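Compartment box

A compartment box is a shallow, lidded container divided into small cells, used to keep little things apart from other little things. It is also called an organizer box, a parts box, a bead box or, among anglers, a tackle tray, and each group of users tends to believe the others borrowed it. It is distinct from the drawer, which has the same purpose and a much worse record.

History

Divided containers are old, and nearly every trade that handled small goods came up with one. Spice sellers, type founders and apothecaries all kept trays with walls in them. An inventory drawn up in 1697 for a seed merchant in the port town of Hesholm lists "one chest of many rooms, the lid wanting," an early record of a complaint that has stayed with the form ever since.

Wooden and tin versions ruled the market until molded plastic made them cheap. The firm of Prarkus, which had until then made soap dishes, sold a clear model with fixed walls and advertised it as the last box a household would need. It later sold a larger one, and then a case to hold several of both. The firm's final catalog listed 166 models, many of which differed only in the color of the latch.

Construction

Most modern boxes have a base and a lid joined by a hinge along one long side. The plastic is usually clear or lightly tinted, so that the contents can be seen without opening the box.
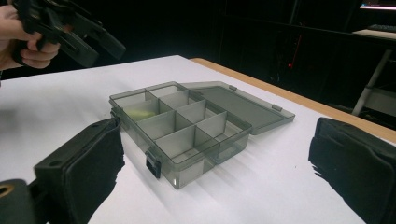 Smoky gray plastic organizer box with the lid open.

Dividers are either fixed or removable. Fixed dividers are part of the base and keep even very small items where they were put. Removable ones slide into grooves and let the owner change the layout, which owners commonly do once, on the day of purchase. A loose divider may leave a gap at the bottom just wide enough for a seed bead.

The hinge is the usual point of failure. On cheaper boxes it is a thin strip of the same plastic as the body, bent back and forth until it gives up. Better ones use a metal pin. Latches fail less often but at worse moments, as a rule when the box is being carried by its lid.

Sizes and standards

There is no agreed standard. Makers describe their boxes by number of cells, by outside length or by words such as "handy," and the three systems do not convert. The Wumbei pattern, common in hobby shops, has up to 40 cells and is sold as suitable for all crafts. Inserts made for one brand seldom fit another.
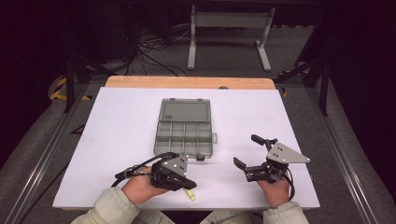
Stacking is a related problem. Many boxes have a raised area on the lid meant to sit inside the base of the next box up, an arrangement that works well as long as all the boxes were bought in the same year.

Use

The main uses are in sewing, beadwork, fishing, electronics and home repair. Users generally fall into two schools. The first sorts by kind, with one cell for each size of screw or hook. The second sorts by job, keeping together whatever a given task requires. Most boxes begin in the first school and drift toward the second, and from there to a state in which every cell holds a washer, a button and something from a lamp.

Labels are widely recommended. The Endo handbook of household storage gives them a full chapter and advises writing in pencil.

See also

Drawer
Muffin tin (improvised uses)
Pill organizer
Tackle box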